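We got to Endale just after 9 in the morning, and I could have stayed until dark! The old stone yard opens its sheds once a year, in October, and the walk down from Bidmont is 20 minutes along the creek (bring boots).
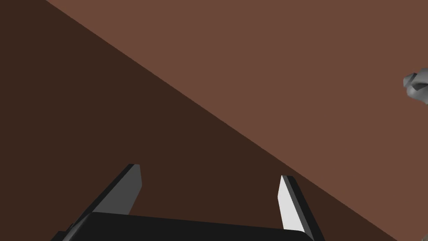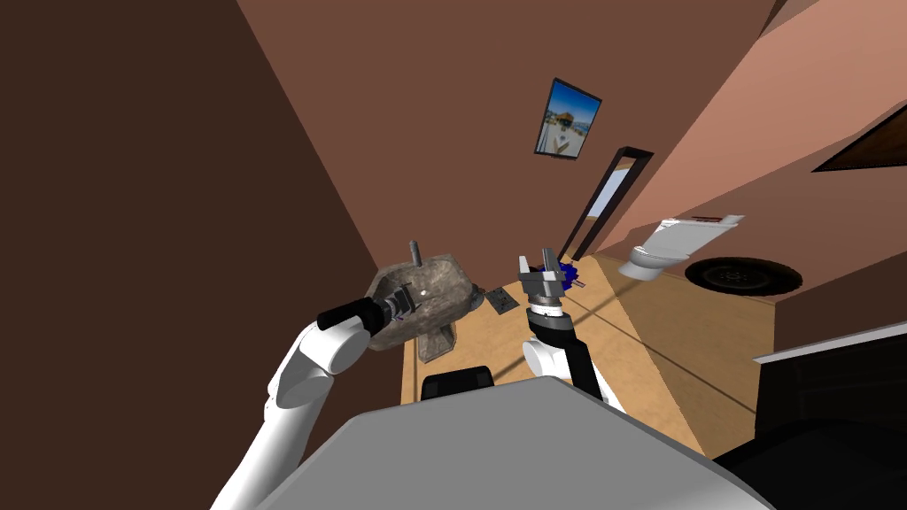
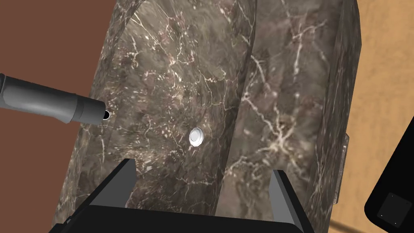 Last of the three: dark marble with pale veins, my favourite colours of the day.

Mulugeta Nigatu led our tour and let the kids try splitting slate, which they loved. His grandfather started here at 17 sweeping floors. Lunch was lentil rolls from the Momgate bakery van, and we went back for seconds. Parking is free behind the hall.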